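ok robot club thread, because people keep asking what we do in that basement until 9 at night. Grab a snack, it got long

1/ We're a college club, 11 of us this year, and our project since October is an arm that can clear a break room. Cups, bowls, the stuff people leave everywhere. The arm is called Gremance. I voted for something easier to spell and I lost.

2/ The goal is the Okeck student challenge in the spring. You get 4 minutes on the clock and a room you've never seen before, and every item that ends up in the bin is worth points. Drop one on the floor and you lose double. We dropped a LOT last year (I still have a chip of mug in my desk drawer).

3/ Last year we wrote every move by hand. Go here, close, lift, turn. It worked great until somebody moved the table two inches. So this year we're teaching it by showing it. One of us drives the arm through the job, it saves what it saw and what we did, and later the model tries to copy us.

4/ That means somebody has to do the driving, over and over and over. We set a goal of 200 good runs before we're allowed to train anything. As of tonight we're at 193!! I did so many of those that I reach for my coffee like a robot now.

5/ What surprised me is how little the arm gets to see from its own wrist. I'm standing there with two good eyes looking at the whole room, and it gets a big blurry patch of white, its own two fingers and the bottom of something round poking in at the top.

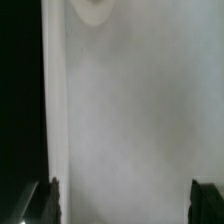 6/ WHY WHITE ON WHITE IS SO MEAN

Think about how you find an edge. You look for where one color stops and another starts. Pale thing on a pale surface, soft light, no pattern anywhere... there's barely anything to grab onto. The dark part over on the left is easy to pick out. The rest is mush.

7/ We tried a few fixes. A brighter lamp made it worse (everything just glowed). Moving the lamp way down low and off to one side helped, you get a bit of shadow under the rims. Somebody suggested colored tape on all the dishes and we had a whole argument about whether that's cheating. It's cheating. The Okeck room won't have tape.

8/ The other thing is how you drive. If you come in too fast, the cup goes from "off at the top somewhere" to "between the fingers" in no time and the model has almost nothing to learn from. So our rule now is slow down for the last bit, fingers open wide, line up, then close. Boring to do! Much nicer data.

9/ We also have a second camera on a pole, which we named Son because it watches Gremance all day and learns nothing. It gives the wide view. I want to train once with it and once without it and see how much it really matters. My guess is a ton. Half the club thinks the wrist is enough.

10/ For the labeling we use a little tool one of our seniors wrote called Limatitz. It crashes if you hit the space bar twice. You learn to type very gently. It does let us toss bad runs in one click, and I've tossed plenty of my own, including one where I sneezed on the controller.

11/ Plan from here: seven more runs, train overnight, come in the next day and find out if it can pick up one single bowl. If you've done this kind of thing with shiny or plain white objects and have lighting tips, please please reply. We have a tiny budget and one good lamp

12/ oh and for everyone asking, yes, first-years can join, no, you don't need to know how to code. We need drivers. There's pizza but you have to wash your hands before you touch the arm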